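Birnanano sold 15 percent of its stock in July to pay for a second plant at Girbridge. The price fell the next morning and stayed down. Small holders read the sale as a warning. Keyvan Yazdani, who runs the Priditz income fund, read the filing instead and kept his position.

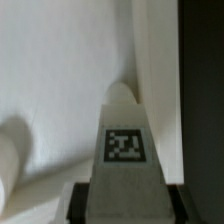 His case rests on the debt. Birnanano had 32 million in bank loans coming due within two years, at a floating rate. New shares cost existing owners a slice of each future dividend, but they carry no repayment date. Yazdani puts the break-even at five years - longer if the plant opens late.

Pascal Perrin of the Chuensuk brokerage disagrees. He objects to the discount offered to large buyers, and to the thin detail on how the cash will be spent.

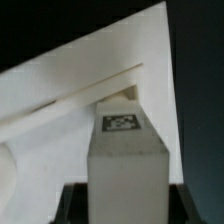
Dilution is simple to work out and easy to misjudge. An owner who sits out the sale keeps the same number of shares and a smaller part of the company. A white panel with one long slat across it is a fair model: make the panel larger, leave the slat alone, and its share of the surface drops. Earnings per share follow the same arithmetic until the new money starts to earn.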